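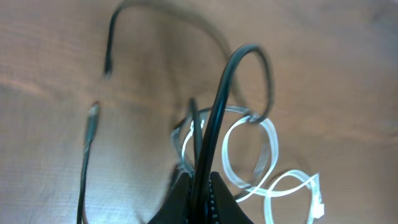 Work on the Brunevholm sorting cell since the April report has gone mainly on the gripper and on the way the cell is looked after between runs. The cell picks mixed cables from a table and puts them into trays by type. Single cables have been reliable for some time. Tangles are harder, and the thick black cable hooked through a loop of the clear flat one is the sort of pick that still costs us time. The arm has to hold the black cable firmly and lift slowly, or the flat cable comes along with it.

We logged 867 picks in the period, of which 528 needed no help from the operator. Most of the stops were caused by slipping at the fingertips. Nadine Srour stripped the gripper down and found play in the left finger joint. She fitted a new pin, reset the closing force and ran the check routine again. There have been 13 slips since the repair, all on thin cable.

The fingers are now wiped down at the start of each shift and the wrist camera is recalibrated every Monday. Both jobs are on the Curnevora maintenance sheet.

One item is late. The spare finger set from Yeoh was due in six weeks and has not been sent. We have asked for a new delivery date and will carry the cost over to the next quarter if needed. No change to the total budget is requested.

Venderov Automation, project office. Report dated 2018-07-30. Back to top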